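Ticket: Weiße Krümel auf Tischdecke, Herkunft unklar
Bereich: Raumausstattung, Haus Rivness, großer Raum
Gemeldet von: Samah El Fassi
Bearbeitung: Rania Badawi
Erstellt: 23. September 2023
Priorität: normal
Status: geschlossen, eine Nacharbeit offen

Meldung (Samah El Fassi)

Auf dem Tisch vor der weißen Wand liegen seit einiger Zeit morgens kleine weiße Krümel auf der Decke. Ich wische sie abends weg, am nächsten Morgen sind wieder welche da. Auf den weißen Flächen der Decke sieht man sie kaum, auf den schwarzen Linien schon. Sie sind hart und zerfallen beim Reiben zu Pulver. Brot ist es nicht, das habe ich verglichen.

Auf dem Tisch wird mit Lebensmitteln gearbeitet, deshalb hätte ich das gern geklärt. Mein Verdacht ist die Decke oben, dort laufen die weißen Rohre und der Anstrich ist alt. Der graue Tisch drüben bei der Ziegelwand ist nicht betroffen.

Rückfrage (Rania Badawi)

Bitte ergänzen:
- Liegen die Krümel überall oder nur in einem Bereich?
- Wurde über dem Tisch oder an der Wand in letzter Zeit etwas montiert, gestrichen oder gebohrt?
- Liegt auch auf dem Wandregal etwas?
- Wird die Tischdecke ausgeschüttelt oder nur abgewischt?

Antwort (Samah El Fassi)

Vor allem auf der Wandseite, nach vorne hin fast nichts. Gestrichen wurde nicht. Das Regal (Brallholm, lange Ausführung) ist beim Umräumen neu befestigt worden, weil es am rechten Ende Spiel hatte. Auf dem Regal selbst habe ich nichts gefunden. Die Tischdecke wird abgewischt. Zum Waschen kommt sie nur, wenn Flecken drauf sind.

Noch etwas: Die kleine Pflanze hinten auf dem Tisch hatte ich zuerst in Verdacht, wegen der Erde. In der Erde sind aber nur dunkle Stücke, das passt nicht.
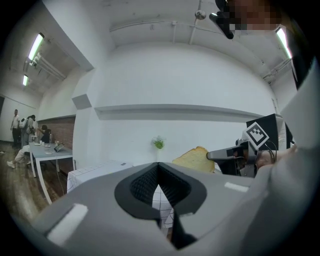

Anhang 1: Arbeitstisch mit karierter Decke, Brotscheibe und Pflanze, dahinter das Wandregal.

Eintrag 1 (Rania Badawi)

Anhang gesichtet. Auf der Aufnahme sind keine Krümel auszumachen. Für die Lage der Teile zueinander reicht sie: Regal quer über die weiße Wand, Rohre an der Decke, Leuchtstoffröhren auf beiden Seiten. Damit gibt es drei mögliche Quellen:

a) Farbe von Decke oder Rohren
b) Abrieb an den Fassungen der Leuchten (Primon)
c) Putz aus den Bohrlöchern des Regals

Vorgehen: erst eingrenzen, dann öffnen. Bitte über Nacht schwarzes Tonpapier auslegen, einen Bogen direkt an der Wand und einen an der vorderen Tischkante. Die Fenster bleiben zu. Bogen an der Unterseite mit der Position beschriften, sonst ist nach dem Abnehmen nicht mehr klar, welcher wo lag.

Eintrag 2 (Samah El Fassi)

Papier lag über Nacht. Der Bogen an der Wand hat einen schmalen Streifen mit Krümeln, der Bogen vorne ist sauber. Den Bogen von der Wand habe ich in eine Brotdose gelegt und auf den niedrigen weißen Schrank gestellt. Bitte nicht wegwerfen.

Eintrag 3 (Rania Badawi)

Das spricht gegen a) und b). Von der Decke würde sich das Material breiter verteilen. Trotzdem beides vor Ort geprüft:

Rohre: mit hellem und dunklem Tuch abgewischt. Staub, keine Farbschuppen. Anstrich an den Schellen rissig, aber fest.

Leuchten: ausgeschaltet, abkühlen lassen, Fassungen kontrolliert. Keine Brüche im Kunststoff. Eine Röhre saß nicht ganz eingerastet, nachgedreht. Mit der Meldung hat das nichts zu tun, ist aber erledigt.

Rundes Deckenelement: sitzt fest, kein Befund.

Eintrag 4 (Rania Badawi)

Regal geprüft. Gesamtlänge 3.163 mm, Abstand der Träger etwa 940 mm. Am rechten Ende lässt sich das Brett von Hand nach unten drücken, es geht dann wieder zurück. Bei jedem Drücken rieselt unter dem Träger etwas Weißes heraus. Die Probe aus der Brotdose ist in Farbe und Härte gleich.

Träger abgenommen. Befund: Der Dübel sitzt zu locker im Loch und dreht mit. Das Loch ist nach unten ausgebrochen. Bei der Neubefestigung wurde offenbar das alte Loch weiterverwendet und die Schraube nur fester angezogen. Der Putz ist hier weich, die anderen Träger halten aber.

Offen bleibt, warum es vor allem nachts rieseln soll. Tagsüber fällt vermutlich genauso viel, wird dann aber mit den Brotkrümeln zusammen abgewischt.

Eintrag 5 (Samah El Fassi)

Kann gut sein. Tagsüber wische ich nach jedem Brot einmal über die Decke und sehe mir nicht an, was im Tuch hängt. Kann das Regal bis zur Reparatur hängen bleiben? Ich brauche den Tisch weiter, und der andere ist meistens besetzt.

Eintrag 6 (Rania Badawi)

Hängen bleiben ja, belasten nein. Bitte bis auf Weiteres nichts auf die rechte Hälfte stellen, auch nichts Leichtes. Den Tisch eine Handbreit von der Wand abrücken. Brot nicht offen über Nacht liegen lassen. Tischdecke waschen, nicht nur wischen: Putzstaub setzt sich ins Gewebe und reibt sich später wieder heraus.

Ersatzteil: passender Langdübel für weichen Putz, Hersteller Urquijo, im Lager nicht vorhanden. Bestellt.

Eintrag 7 (Rania Badawi)

Dübel eingetroffen. Arbeiten am rechten Träger:

1. Tisch abgedeckt und vorgezogen, Pflanze auf den Schrank gestellt.
2. Altes Loch ausgesaugt, mit Reparaturmasse gefüllt, aushärten lassen.
3. Neues Loch seitlich versetzt gebohrt, Sauger direkt darunter gehalten.
4. Dübel gesetzt, Träger verschraubt, Brett aufgelegt und ausgerichtet.
5. Fuge zwischen Träger und Wand mit Acryl geschlossen.

Das Brett gibt am rechten Ende nicht mehr nach. Die übrigen Träger nachgezogen, dort war kein Spiel. Das Acryl bitte bis morgen nicht berühren.

Eintrag 8 (Samah El Fassi)

Schwarzes Papier lag noch einmal über Nacht, beide Positionen wie beim ersten Mal. Wandseite: zwei Körnchen. Vorne: nichts. Die Decke ist gewaschen und hat die Wäsche ohne Verfärbung überstanden. Sie ist allerdings etwas eingelaufen und liegt jetzt knapper auf. Stört nicht.

Eintrag 9 (Rania Badawi)

Zwei Körnchen können noch vom Bohren auf der Oberkante des Trägers gelegen haben. Oberkante feucht abgewischt. Bitte noch einmal Papier auslegen und nur melden, falls wieder etwas liegt.

Eintrag 10 (Samah El Fassi)

Papier sauber, beide Bögen. Tisch steht wieder an der Wand, Pflanze steht auf dem alten Platz. Von mir aus kann das Ticket zu.

Abschluss (Rania Badawi)

Ursache: ausgebrochenes Dübelloch am rechten Träger des Wandregals, Putzaustritt bei Bewegung des Bretts.
Lösung: Loch verfüllt, Träger versetzt neu befestigt, Fuge geschlossen.
Nebenbefund: eine Leuchtstoffröhre nicht eingerastet, behoben.

Nacharbeit: Die verfüllte Stelle ist etwas dunkler als die Wand. Wird beim Streichtermin im Dezember mit überstrichen. Bis dahin darf das Regal normal benutzt werden, schwere Sachen bitte über den Trägern abstellen und nicht dazwischen.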